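Wuvbridge Small Tabletop Things

README, September 2018

Welcome, and thanks for looking in! Wuvbridge is a collection of little things on a table: lids, caps, short rolls, spools, the stuff that piles up in the drawer next to the stove. We love these objects. A shallow lid with a raised rim is a lovely thing to look at closely, and there is far less written about lids than there should be.

What you get

There are 305 pictures, sorted into 12 folders by the main object. Folder names are plain words (lid, roll, cap, peg and so on). If a picture has two objects in it, it goes in the folder of the larger one, and the smaller one is listed in the notes column of index.csv. Round lids are the biggest group by far, with around 40 pictures.

The surface

Most of the set uses a dark gray mat on a wooden table. Xolani Magagula tried the bare wood first and the pale things simply melted into the grain. The mat fixed that in one afternoon! It is held down with white masking tape at the edges, and the tape shows in plenty of the pictures. Please don't crop it out if you pass the set along, as a few people use the corners to line things up. 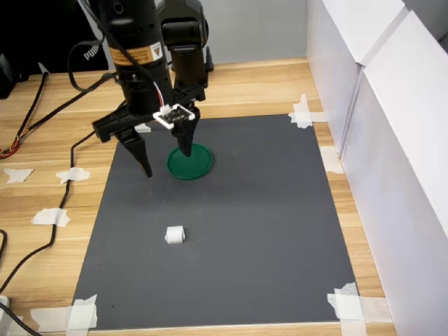

Pale objects are a joy on a dark background, and dark green turned out better than we feared. You do have to watch the rims. Where the light is soft, a dark lid can blend into the gray on one side, so we mark those rows "low edge" in the index. Eugénie Arnaud went through the whole lid folder in July and caught a good many that the rest of us had missed.

Naming

Color first, then shape, then the thing: green round lid, white short roll. When we can't tell what something is, we write what it looks like and add a question mark. "White roll or spool?" is a perfectly good label and we would much rather have that than a guess.

Known problems

The cap folder still has 2 duplicate rows. Shadows are not labeled anywhere. Sizes are missing for everything that came over from the old Mallet list, and Zeeshan Mirani is filling those in with a ruler as he finds the objects again (the clothespins are proving hard to find).

Adding your own

Yes, please! Flat lids and anything small and cylindrical are especially welcome. Put one or two things on a plain surface, leave some space between them, and send the label along with the picture. Margaux Joly looks after new folders, Jacqueline Ferrand looks after the index.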